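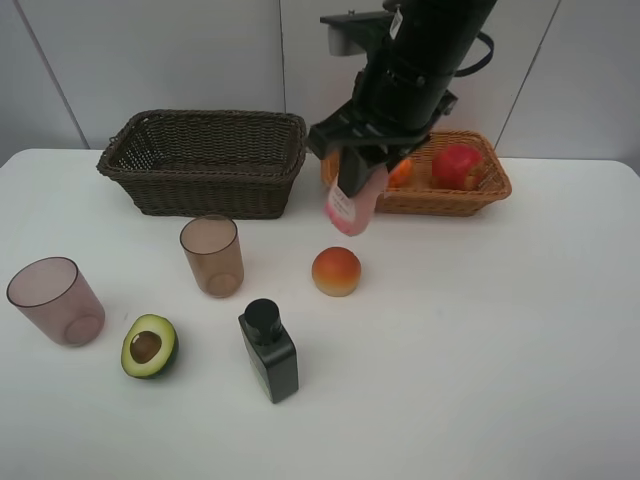 Ukine publie la version 34 de son logiciel de planification pour bras manipulateurs

Communiqué, 23 février 2020

La société Ukine annonce la mise à disposition de la version 34 de Drustik, son environnement logiciel de perception et de planification destiné aux bras manipulateurs. Cette version est le fruit d'une collaboration engagée en juin avec le laboratoire Belkadi, qui a assuré l'ensemble des essais de rangement d'objets courants. Elle est accessible aux titulaires d'une licence depuis le portail de téléchargement habituel.

La principale évolution concerne l'enchaînement des tâches. Jusqu'à présent, Drustik établissait un plan complet avant le premier mouvement et le recalculait intégralement en cas d'écart. Le nouveau planificateur procède par étapes : après chaque dépose, il met à jour la représentation du plan de travail, vérifie les affectations restantes et ne modifie que la partie du plan devenue caduque. L'opérateur peut consulter à tout moment la liste des actions prévues et en interdire une sans interrompre la session.
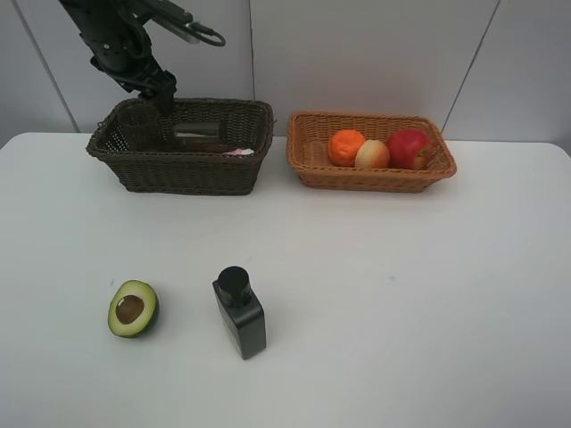

L'affectation des objets à leur contenant repose désormais sur un fichier de règles distinct du code de commande. Les équipes de Belkadi ont retenu une consigne volontairement simple à énoncer, formulée en langage courant puis traduite en contraintes par le logiciel. Une orange, une pêche et une pomme réunies dans le panier clair, la vaisselle et les emballages dans le panier foncé : une telle répartition s'écrit en quelques lignes et peut être inversée sans nouvel apprentissage. Le module signale par ailleurs les objets pour lesquels aucune règle ne s'applique et les laisse en place jusqu'à décision de l'opérateur. Il conserve la trace de chaque arbitrage dans le journal de session, avec la règle invoquée et le degré de confiance associé.

Le module de perception a également été révisé. Il fusionne les vues d'une caméra fixe et d'une caméra embarquée au poignet, la seconde prenant le relais lors de l'approche finale. Les objets en contact l'un avec l'autre, comme une mandarine appuyée contre une pomme, font l'objet d'une segmentation séparée avant le calcul de la prise.
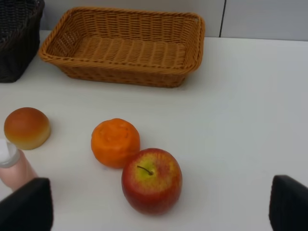
Protocole d'essai et résultats

La campagne a porté sur 3321 cycles de prise et de dépose, répartis en 140 sessions. Chaque session débutait par une disposition différente des objets sur la table. Le temps médian de replanification s'établit à 47 millisecondes sur le poste de calcul de référence. Les échecs recensés relèvent pour l'essentiel de deux catégories : les parois translucides, dont le contour reste difficile à estimer, et les emballages souples, dont la forme change lors de la fermeture des doigts. Les journaux correspondants sont joints à la documentation technique.

Ces deux points feront l'objet d'un correctif intermédiaire. L'intégrateur Sturnbridge, associé au programme depuis l'automne, adaptera en parallèle les pilotes de la pince et l'outil de relecture des sessions, qui permet de rejouer une séquence de décisions hors ligne à partir des images enregistrées.
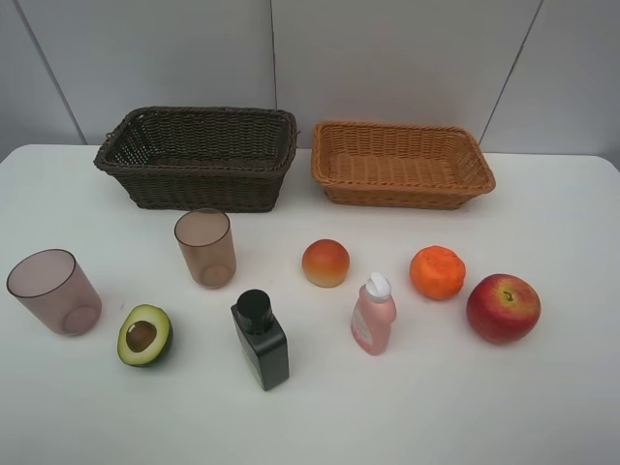
Selon Marcelino Gallardo, la séparation entre règles et commande constitue l'apport le plus attendu par les utilisateurs, qui devaient jusqu'ici solliciter un développeur pour toute modification de consigne. Il souhaite néanmoins que le format des règles soit stabilisé avant toute extension à des cellules comportant plusieurs bras.

Hamdia Shiferaw a précisé que la spécification du format serait soumise à consultation auprès des titulaires de licence, et que les fichiers rédigés pour la version actuelle resteraient lisibles par les suivantes. Les contributions sont à adresser au service technique d'Ukine, au moyen du formulaire disponible sur le portail.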